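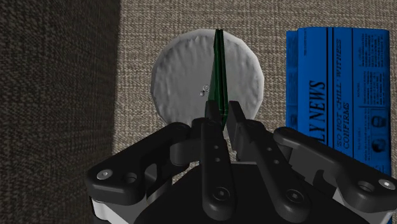 Issue 8, page 20

Checking Grasp Width in Simulation Before You Trust a Placement Score

Tharun Alva and Chandrasekhar Bangera

This procedure covers how we score simulated pick-and-place episodes when the grasped object is long, thin and seen edge-on from the wrist view. It assumes a working Stemero scene, a parallel gripper model with a calibrated wrist camera, and a policy that writes one action per control step. Scene setup was covered in an earlier issue and is not repeated.

The problem is simple to state. A thin object between two fingertip pads can look held in the wrist view when only one pad is in contact. In the rendered view that opens this page, the dark green object lies against the left pad, while part of the right pad is separated from it by a narrow gap. A scorer that reads only the image may label the step as a grasp. A scorer that reads only the commanded width may do the same. The method below uses contact and relative motion instead.

Step 1. Log the right signals

Enable per-pad contact output in the simulator. You need the normal force on each pad, the measured finger width, the object pose and the gripper pose, all at the physics rate. Do not log the commanded width in place of the measured width. The two diverge whenever the fingers stall on an object, and those are the steps you care about.

Write the signals to the same file as the camera stream, with a shared step index. Matching by wall-clock time will fail on a loaded machine.

Step 2. Define a contact state

Assign each step one of three labels: none, single or double. A pad counts as in contact when its normal force stays above the threshold for 6 consecutive physics steps. Shorter contacts are discarded. With faceted collision meshes, an edge can touch and release several times during closing, and the raw signal is too noisy to use.

Set the force threshold from a calibration run with the gripper closing on nothing. Take the highest value recorded on either pad and double it.

Step 3. Test for a hold

Double contact alone does not prove a hold. Compute the object pose in the gripper frame and track it over a window of 20 control steps. If the translation and rotation both stay within tolerance while the gripper moves, label the window as a hold. If the gripper is stationary, the window is undecided – leave it unlabeled and move on.

Rotation tolerance matters more than translation for thin objects. They tend to pivot about the contact line, and the center of mass may barely shift. We use a loose translation limit and a tight rotation limit.

Step 4. Score the placement

A placement counts when a hold is followed by a release, and the object then comes to rest on the target with no pad contact. Check support using the contact pair between object and target. A bounding-box overlap in the image is not sufficient, particularly when the gripper hides part of the target.

Step 5. Compare with the image-only scorer

Run both scorers on the same episodes and list the disagreements. On our set of 111 episodes, the image-only scorer reported 8 successes that the contact method rejected. Six were single-contact pushes. The other two were pivots, where the object rotated out of the pads during the lift.

Review the disagreements by hand. Play the wrist view next to the contact trace and step through the closing phase. If the trace shows single contact through the whole phase, check the pad friction and the collision mesh before changing the policy.

Known limits

The window in Step 3 assumes a rigid object. The method has not been tested on cloth or cable. The Kamath exporter drops contact data when episodes are trimmed, so trim after scoring.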